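Sorting out the card wallet

December 9, 2022

I have been putting off the card wallet since September. It lives in the drawer under the phone charger, and every time I need something out of it I end up tipping the whole lot onto the table. Last night I finally did it properly, with a cup of tea and the radio on, and it took most of the evening.

I should say that I have two places for cards. The first is the purse I carry every day, which holds a bank card, a bus pass and whatever cash I have. The second is the wallet for everything else. It is the flat sort that opens like a book, with plastic sleeves inside. I bought it at the Womus shop by the station when I was still working at Gajewski and had to show a card at the front desk, another at the car park and a third for the canteen. I liked being able to flip through and find the one I wanted. Then I left, and the wallet slowly filled up with things that had nowhere else to go.

Most of it was rubbish. There was a loyalty card for a coffee place that has been a vape shop for two years. There was a library card from before we moved, and an appointment card for a dentist who has retired. The Tilldale garden centre card was there too, and I was pleased to see it, as I had told them at the till that I'd lost it and they had given me a new one. I rang up to ask about the points on the old one. It had 3,717 on it, which sounds like a fortune and comes to enough for a bag of compost. They have moved them across.

The sleeves are the weak point of this kind of wallet. A new card slides in with no trouble, but after a few years the plastic grips, and you have to work the card out with a thumb from the bottom while holding the flap back with the other hand. If you pull from the top corner the flap bends and stays bent. I have done this more than once. A friend, Shuzhen Tian, told me to put a bit of talc on the card first. I tried it with the Tilldale one and it did help, though I then had talc on the table and on my jumper. 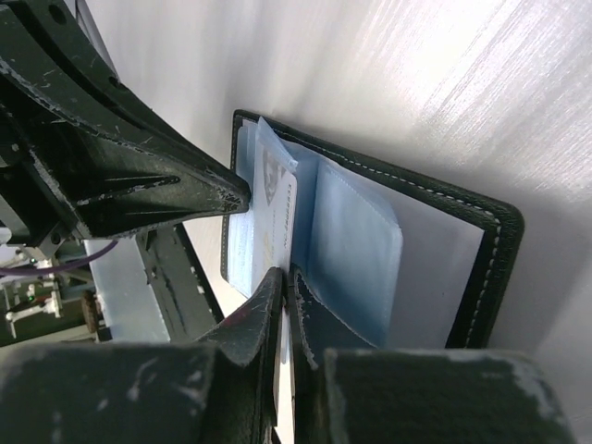 I decided early on that anything with a photo on it would stay in the wallet and anything without would have to earn its place. Photo cards are the ones that are a nuisance to replace. You have to fill in the form, get a new picture done, and wait. When I lost one a few years ago it was 6 weeks before the new one came, and I had to take my passport everywhere in the meantime, which I hated.

The other rule was one card to a sleeve. I had been doubling up, two back to back, and that is why they were sticking. It also meant the wallet wouldn't close flat, and I'm fairly sure that is what did for the last one I had. The spine went first and then the stitching.

I wrote down the numbers of the ones I kept, along with the phone number to ring if they go missing. The list is in the folder with the house insurance. My mother did this with all her cards and I used to think it was fussy. When her handbag was taken she had everything cancelled in 40 minutes.

The old cards I cut up. Kitchen scissors will do it, but they don't like the thicker ones, so I used the tin snips from the shed for those. I cut through the name and the strip and put the bits in two different bins. The Rorkon gym card went last. I paid for a year and went, I think, four times, and I had kept the card as if that made it better.

I gave the outside a wipe with a cloth that was barely damp, then a little of the cream I use on my boots. I didn't put any on the inside. The sleeves I did with a dry cotton bud along the seams, where the fluff collects, and there was plenty of it.

It is back in the drawer now and it closes. I have moved the charger to the other end so the lead doesn't get caught in it. Next is the tin of keys, and I only know what three of them open, so that can wait until after Christmas.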